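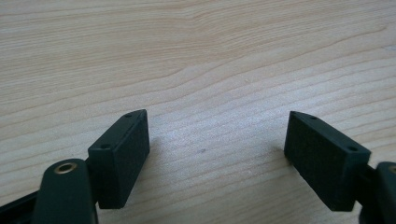
Where does the gripper width come from when we replay a demo, the encoder or the camera? From the camera, as of today. The tracker finds both finger pads in every image and works out the opening from the distance between them, and the encoder log is only kept as a cross-check.

2025-02-06, Tostomstead bench

Got the width estimator running end to end this morning and I'm really pleased with it! Up to now we were pulling the width out of the Drekell encoder log and lining it up with the video by timestamp, and every time the logger hiccuped the policy learned to close its fingers a little late. Now width and image come from the same pixels, so there's nothing left to line up.

Started with the easy case: fingers open, nothing between them, bare wood behind. Dark green pads on a pale tabletop is about as friendly as segmentation gets. I fit a straight line to the top rim of each pad, where the edge against the wood is crisp, and take the distance between the two lines at a fixed height in the image. The screw holes on the rims looked tempting as keypoints (two per pad, nice and round) and I spent far too long on them. They're tiny dark dots on a dark part and the detector kept jumping to the speckle in the print texture. Dropped them. Rim lines it is.

Second problem was the wood grain. The darker streaks on the far side of the table came through as line candidates, long and confident ones too. Ridwan Lumbantobing suggested masking by color before running the line fit instead of after, and that cleared it up right away. Should have done it that way from the start – the mask is cheap and the line fit is the slow bit.

Then shadows. There's a soft one on the wood next to each pad, and with the threshold at 80 the mask swallowed part of it and the gap came out too narrow. Took it down to 40 and the shadow dropped out while the pads stayed whole. I don't love having a magic number in there. Left it in the config as pad_mask_max with a comment, and I'd like to set it per session from the first few images.

Smoothing: median over 3 images. Tried a longer window and it looked gorgeous on the plot and lagged on fast closes, which is the exact thing we're trying to get rid of. Short window stays.

Ran it through the Trarnasano replay tool after lunch. Watching the simulated fingers follow the video with no offset was a treat, I played the same clip over and over. Arlo Yazzie came by and asked what happens when an object hides one pad. Fair question. Right now the estimator holds the last good value and raises a flag, and the planner ignores the flag completely. The plan is to use symmetry: the linkage drives both fingers together, so one visible rim plus the calibrated center line should give us the width. Haven't written it yet.

To do:
– one-pad fallback, then test with something bulky in the grasp
– make the planner read the flag
– threshold from the first images of a session
– ask Arlo for the Lu calibration file, mine is an old copy
– rerun the older demos in March when the big machine is free

Branch is pushed, tests pass except the occlusion one, which is marked as expected to fail.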